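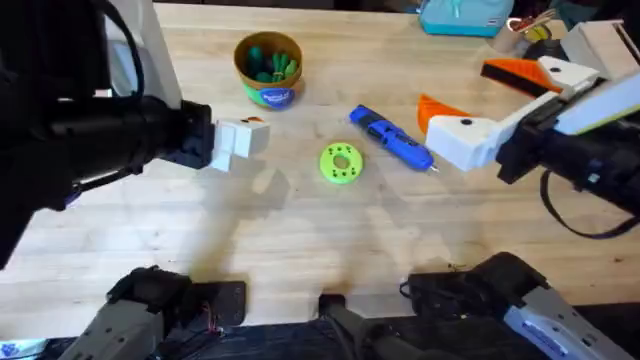
Section 7. Replaying a trained policy on the two-arm bench

Read this section before you repeat any number from the Drinley report. The report says the Tinarex method learns two-arm handovers from 254 demonstrations and keeps working when the table is rearranged. We have been able to repeat the first claim on the Trimville bench. The second we have only seen in part, and the steps below are written so that you can check it for yourself.

Before you start

Both arms must be bolted to their plates and homed. The policy file, the log folder and the scoring sheet should be on the same machine. If you were given a policy file by someone else, ask which layout it was trained on. "Mixed" is not an answer you can use.

7.1 Set the layout

1. Put the arms in the park position and press the stop button.

2. Place the objects for the trial. A typical set has a cordless screwdriver, a cup of markers or similar sticks, and a flat ring.

3. Write down where each object is and which way it points. A screwdriver turned end for end is a new layout. The report counts it as the same one, and we think this explains a good part of its score.

4. Clear the path between the two grippers up to elbow height.

CAUTION: Keep hands off the table once the stop button is released. The arms do not sense people. The policy has no idea you are there and will not slow down.

7.2 Run the trial

1. Release the stop button and wait for both status lines to read READY.

2. Type the name of the policy and the trial number. Do not reuse a trial number after a failed run.

3. Press RUN. Stay at the stop button until both arms return to park.

4. If an arm pushes an object without closing on it, let the run finish unless something is about to be damaged. Mark the trial as failed.

5. Repeat for 8 trials per layout, with no practice runs in between.

NOTE: The report allows a "warm-up" run that is left out of the count. We do not. When Heriberto Cortés went back through the Villalobos logs in May, the warm-up runs failed more often than the scored ones. We would like to hear a good reason for dropping them.

7.3 Score the trial

1. Score from the log and the video together. The log alone marks a grasp as good whenever the fingers close, even on air.

2. Give one point for a grasp that holds through the lift and one for a completed handover. There are no half points.

3. Have a second person score the same trials without seeing your sheet.

4. Enter both scores. If they differ, leave them different and add a comment.

7.4 Compare with the baseline

Run the same layouts with the plain replay script, which plays back one recorded demonstration and learns nothing. On layouts close to the recorded one it does better than you might expect. If the trained policy does not clearly beat it there, a high score on those layouts says little about the method.

CAUTION: The replay script ignores changes to the table. Run it at low speed.

Keep all logs for 365 days, including runs you stopped by hand.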